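Grunley Home Forum > Laundry and Linen > Line drying with no garden

olley_mill
July 2018
We moved into a second floor flat with no balcony and the tumble dryer that came with it has packed up. A repair is quoted at more than 600 pounds with parts, so I'd sooner not. I want to get by with an airer and perhaps a ceiling pulley. Two adults, one child, a wash most days. The spare room is where I sort everything at the moment.

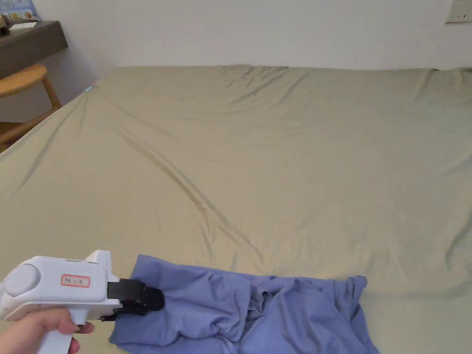
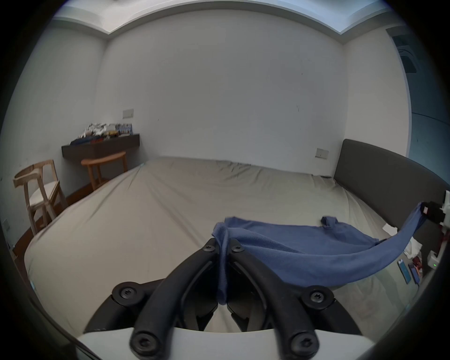
The flat is 1950s, solid walls, one radiator per room. My worry is damp. Last February we had black spots behind the wardrobe in our old place and I don't want that again. Is a dehumidifier worth it or should I just open windows?

tansy44
Windows. We've dried indoors for eleven years with the window on the latch and the door shut. No mould.

Fultamov
Depends on the outside air. On a wet day in winter you're letting heat out and the washing still sits there till the next evening. I bought a dehumidifier and things dry overnight in the box room. Shut the door and the window, put it on the laundry setting, empty the tank in the morning.

tansy44
And what does that cost to run?

Fultamov
Mine is rated 240 watts and runs seven hours. Work it out on your own tariff. It comes to less than the old dryer did.

tansy44
Still more than a window.

Genalyn Layug
I have a pulley airer in the hall, four wooden rails, and it's the best thing in the flat. Warm air collects up there. Check your joists before you buy one because ours ran the wrong way and we had to fit a batten across. Sheets go over it folded once.

Also, spin speed. If your machine does 1,000, see if it will take a second spin on its own at the end. It made more difference to towels than anything else I tried.

pegbag
Second spin is fine for towels but it ruins shirts. You'll be ironing for a week.

Genalyn Layug
I take the shirts out first. They go on hangers on the shower rail.

pegbag
Fair enough. I can't be bothered with two lots.

olley_mill
Thanks all. Joists run across the hall so the pulley might work. Ours does spin at 1,000, I've been leaving it on 800. Fultamov, how noisy is the dehumidifier? The spare room backs on to my daughter's.

Fultamov
Like a fan on medium. I can hear it through the wall but it doesn't wake me. Stand it on a bit of carpet if you have floorboards.

tansy44
Try the window first for a month, it's free. A cheap humidity meter will tell you if it's working. Under 60 per cent and you can stop worrying.

Fultamov
Agree on the meter. A month in summer won't tell you much though - do it again when the heating is on.

olley_mill
Meter ordered. Measuring up for the pulley tonight.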